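We use cookies to remember your reading preferences. Accept all | Manage settings

The quote from Prelden came back on a Monday, and Nnamdi Fashola spent most of the week on a single line of it. The arm had a price. The gripper had a price. Everything between them and a working packing station was listed as "integration, to be confirmed."

"You can't budget a line like that," he says. "We asked them to split it: mount, tooling, bins, guarding, programming days. Once it was split, the arm was 49 percent of the total. My first draft had it at 93."

Fashola plans equipment purchases at Cirkholm, where small pouches and packets have to be moved in and out of bins. He wrote the requirement before talking to any vendor, and he started with the product.
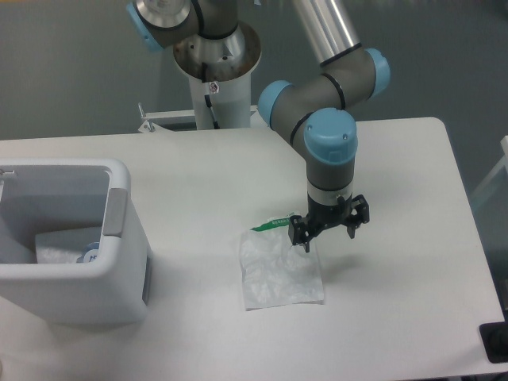
"Film packaging is the hard part of the spec," he says. "A carton has a fixed width. A pouch changes shape every time you set it down. So I put money into fingers and trial time first, then looked at reach and payload. Payload was never going to be the limit for us."

He allows for two sets of fingers per station and treats them as consumables. The pedestal goes in the building budget, with the floor anchors, as it will outlast the arm. Bins are a separate item -- same model throughout, bought in one order, with spares. A change in wall height means reteaching the approach, and he has seen that cost left out of more than one plan.
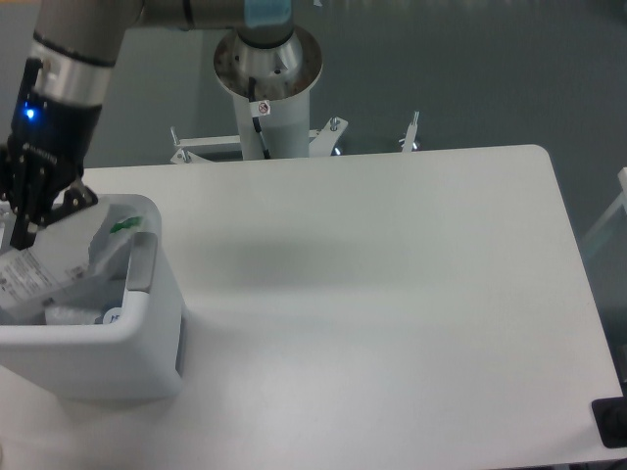

Okafor disagrees about the trial time, and told him that roughly two weeks on the vendor's bench proves little unless the samples come from ordinary stock, creases and all. Fashola accepts the point. The Dunico purchase order now states that samples are pulled from the shelf by the buyer.

"It added a page," he says. "I also moved the final payment to after the trial -- they argued over that for longer than they argued over the price."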